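Ticket: Duplicate tracks in the Palacios lyrics dataset
Opened by: Nomvula Chauke
Assigned to: Santosh Sisodia
Status: Reopened
Priority: Normal

Nomvula Chauke, July 15, 2021, 9:12 am
I'm pulling numbers for a story on whether choruses in pop songs have gotten shorter. The file I downloaded from Palacios has 1000 rows, one per song. When I sort by title, I keep running into the same song twice with different release years. The "remastered" versions carry the year of the reissue. So a ballad from the sixties ends up sitting in 2009, and my chart shows a bump that I don't believe for a second. Is the file supposed to be like this?

Santosh Sisodia, 10:05 am
Thanks for writing in. The release year comes straight from the label feed and is correct for that edition of the song. You may want to filter on the "original" flag.

Nomvula Chauke, 10:31 am
I tried that before I opened the ticket. The flag is set to "yes" on 980 of the rows, including both copies of at least one song. They can't both be the original. I'm attaching the list I made by hand.

Santosh Sisodia, 11:48 am
Could you clear your browser cache and download the file again? We had a problem with old copies being served last week.

Nomvula Chauke, 12:10 pm
Done. Same file, same size, same rows. I didn't expect a browser cache to change what year a record came out.

Santosh Sisodia, 1:40 pm
Understood. I ran a match on title plus artist and got 32 pairs. I have removed the later copy in each pair and put up a new version. Marking this as resolved.

Nomvula Chauke, 2:02 pm
Please don't close it yet. Matching on title plus artist only works if the titles are typed the same way, and they aren't. "Pt. 2" and "Part Two" are both in there, and so is a live version with the word "Live" in brackets on one row and after a dash on the next. I also see two different songs by the same band that share a title, and your match has thrown one of them out. That was a real song.

Status changed: Resolved to Reopened

Blair Paterson, 2:55 pm
Jumping in from the data side. Nomvula is right about the dropped song, and I've put it back. I stripped out brackets, dashes and anything following the word "remaster", then matched on the cleaned title, the artist and the song length within a few seconds. That gives 87 pairs. Length is what separates the two songs with the same name.

Nomvula Chauke, 3:20 pm
Better. But length won't catch a radio edit, and radio edits are the ones that matter to me, as they tend to lose a chorus. Have you looked at any of the pairs, or is that only the script talking?

Blair Paterson, 3:41 pm
Only the script so far. Shanthi Wijesinghe is going to read through the list and compare the lyrics side by side. I'd hold off on the chart until she's done.

Shanthi Wijesinghe, 4:36 pm
First pass finished. Most of the pairs look right to me. A few are cover versions credited to the same guest singer, and I've marked those as "keep both". For the years, I added a new column called first_year and left the old one alone so other people's work doesn't break. Where I couldn't find a first year I trust, the cell is blank.

Nomvula Chauke, 4:58 pm
Blank is fine. I'd take blank over a guess. Where did the filled-in years come from, though? If it's the same label feed, we're back where we started this morning.

Shanthi Wijesinghe, 5:09 pm
From the printed chart listings, not the feed. The source is noted next to each one in the column after it.

Nomvula Chauke, 5:30 pm
OK. I'll check a handful against the listings myself tonight and rerun the chart with first_year. Leave the ticket open until I've done that, and please take the "original" flag out of the file or put a warning on it, as the next reporter will trust it. 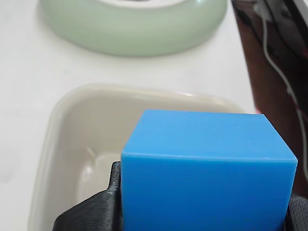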